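Bralness-Forum > Eigenbau und Werkstatt > Greifer & Arme

Zweiarmiger Aufbau: Leichte Becher werden zerdrückt oder fallen zu früh, was tun?

Jemus
6. Oktober 2025

Hallo zusammen, ich brauche mal frische Augen. Wir bauen in unserer Gemeinschaftswerkstatt seit April an einem zweiarmigen Aufbau, der einen Tisch nach dem Essen abräumen soll. Müll in die Papiertüte, Geschirr und Essbares bleibt stehen. Klingt harmlos, oder? Die Arme sind gebraucht gekauft, für 1880 Euro zusammen mit einem Netzteil, das ich gleich wieder rausgeworfen habe. Die Steuerung läuft auf einem alten Rechner unter dem Nachbartisch, geschrieben hab ich das meiste selbst, und so sieht der Code auch aus.

Grobes Zeug geht inzwischen ganz gut. Dosen sind super, die haben eine klare Kante und verzeihen fast alles. Bei den Krebsschalen hab ich aufgegeben, einzelne Teile erkennen zu wollen, da greift er einfach in den Haufen und nimmt, was hängen bleibt. Mein Übungstisch ist absichtlich fies gedeckt, also nicht wundern. 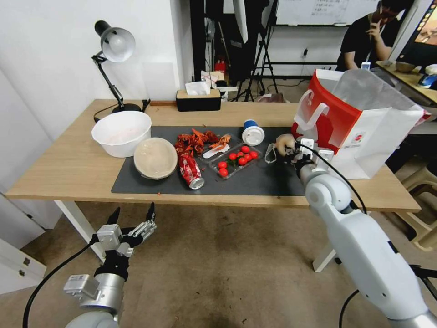 Was mich wahnsinnig macht, sind Becher und Folie. Die Greifkraft regle ich über den Motorstrom, Schwelle steht im Moment auf 174 (Rohwert, keine Einheit, fragt nicht). Damit hält er eine Dose bombenfest, ein dünner Becher wird aber zur Ziehharmonika. Gehe ich runter, rutscht der Becher beim Schwenken raus, gern mal kurz vor der Tüte. Und zwar nicht jedes Mal, das wäre ja noch schön! Ich hab etwa 2916 Griffe im Log und sehe da kein Muster, außer dass es mit dem rechten Arm öfter passiert. Firmware ist auf beiden gleich, Finger auch.

Dazu kommt noch das Loslassen. Ich öffne über einer fest eingetragenen Position, und wenn jemand die Tüte beim Ausleeren ein Stück verrückt hat, landet der Kram daneben. Marker auf die Tüte kleben wollte ich eigentlich vermeiden – die wird ja ständig getauscht.

Zum Testen nehme ich jetzt nur noch klare Plastikbecher, die sind für die Kamera am schlimmsten und für die Kraftregelung auch. Fahrweg ist immer derselbe: hoch, rüber, über der Tüte anhalten, auf. Meint ihr, ich sollte erst an die Kraft ran oder erst an die Bahn? Drucksensoren in den Fingerspitzen wären mir zu viel Gebastel, aber wenn es gar nicht anders geht, dann halt doch.
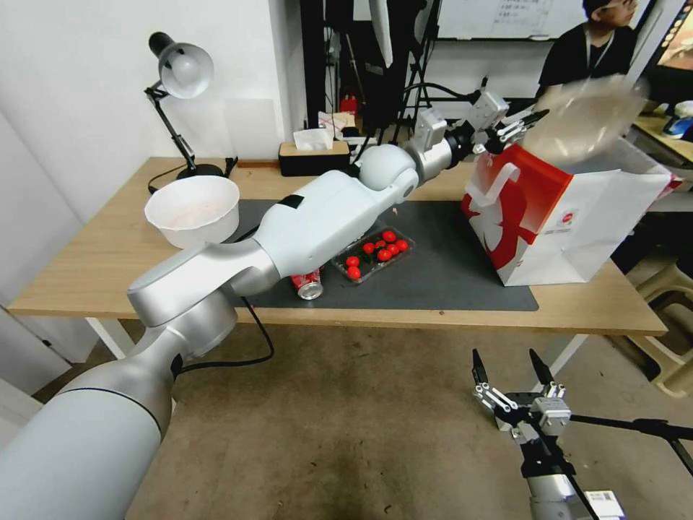
Hondeck
Erst die Bahn. Ich würde wetten, dass deine Becher gar nicht wegen der Kraft rausfallen, sondern weil du am Anfang vom Schwenk zu hart beschleunigst. Nimm mal für einen Nachmittag die halbe Beschleunigung, nur auf dem Stück zwischen Hoch und Rüber, und lass die Schwelle unten. Wenn dann der rechte Arm immer noch schlechter ist, guck dir dort die Kabelführung an. Bei mir hat ein zu straff gebundenes Kabel bei jeder Handgelenksdrehung am Greifer gezogen, ich hab zwei Wochen in der Software gesucht. Zwei Wochen!!

Und zur Schwelle: ein einziger Wert für alles wird nie was. Mach wenigstens 2 Klassen, hart und weich. Im Zweifel gilt weich. Dann langsam zufahren, beim ersten Anstieg vom Strom stoppen, noch einen winzigen Schritt nachsetzen und die Position halten, also gar nicht mehr auf Kraft regeln. Für Folie hilft das leider alles nichts, da fahre ich die Finger flach über die Matte und kneife.

Für die Tüte brauchst du keinen Marker. Such dir im Tiefenbild die Oberkante, davon den Mittelpunkt, fertig. Einmal pro Durchgang reicht, solange während der Fahrt keiner dran rumzieht.

Iordache
silikonüberzieher für die finger, gibts für küchenzangen. hält alles

Jemus
Danke euch! Beschleunigung hab ich vorhin schon mal halbiert und dem Becher scheint es zu gefallen, aber das waren erst ein paar Durchgänge, das lasse ich heute Abend länger laufen. Kabel rechts schaue ich mir morgen an. @Iordache: Silikon hatte ich schon drauf, daran blieb dann die Folie kleben und ging über der Tüte nicht mehr ab. @Hondeck: Wie groß ist bei dir der winzige Schritt, eher in Grad am Motor oder in Millimeter an der Fingerspitze?

Hondeck
Grad am Motor, ich fahre mit einem halben. Kommt aber auf deine Übersetzung an, fang lieber kleiner an.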